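Stullberg Opens Up Its Handavness Tracking Software

Thursday, June 4, 2020 -- The good people at Stullberg have released Handavness, the software they have been patiently building since February to work out where a gripper is as it moves.

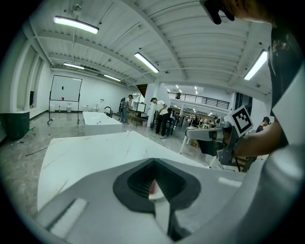

A handheld gripper with a square black-and-white marker on top, at Stullberg.

Somkiat Wiriya, who leads the work, says the new version plans a grasp in nearly 20 milliseconds -- down from 40 -- and he sounded delighted to be sharing it at last.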